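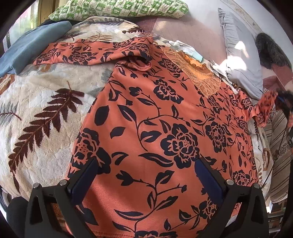 Hnat Tkachenko

Print | E-mail

ok thread time. folding project, student team, week 5. typing this between runs so forgive spelling

Task for this block is long sleeves. T-shirts were last block and we got cocky. Sleeves are a differnt animal

Current garment is the orange one with the black flowers. Lace at the neck, pleated collar. Everyone on the team has an opinion about the orange one

Why it's hard: big print, flowers in all sizes, black stems everywhere. Our edge finder loves a black stem. Thinks it's a hem. Drew a lovely straight fold line through the middle of a flower this morning

And the blanket has leaves on it too. Leaves on leaves. Kitix (our segmentation bit) gave up and called the lot "background"

Plain grey jumper for comparison: found both cuffs first go. So it's the pattern, not the lighting. Toprak still says lighting. Toprak is our planner, named after a village, it doesn't say anything, it prints a warning

Hand-held gripper for all the demos this block. Two fingers, blue pads. You do the fold yourself holding the thing and the policy learns off that. Wrist gets tired, swap every 13 folds, please stick to it

Order we agreed on, again, for the people who missed it:
spread flat
left sleeve in
right sleeve in
bottom hem up to neckline
stop. let go. back off before you end the recording

LET GO before you end the recording. Had to bin a pile of them where the fingers are still shut on the hem at the end

Sleeve trick that seems to help: pinch close to the cuff, not the elbow. At the elbow the cloth rolls over itself where the sleeve joins the body and then you're folding a lump

Also don't drag. Plush blanket grips the underside and the whole top comes with you. Lift, move, lower

Numbers. 3213 demos on the drive as of February 15, 2019. After chucking the bad ones and adding the ones from the other laptop we should be at 3806 if the sync finishes. It has been "finishing" since lunch

Someone asked can we do lace. Don't know. Pads are soft enough I think but nobody grab it by the neck trim pls, grab the cloth below

Zunik branch has the new labels. Jerik branch is OLD, do not train on Jerik. I'll delete it when I remember the password

Report draft due in March. I've got the intro and a title. Need one person on the failure cases section, there's plenty to put in it

right next run. sleeve first

edit: left sleeve first

Print | E-mail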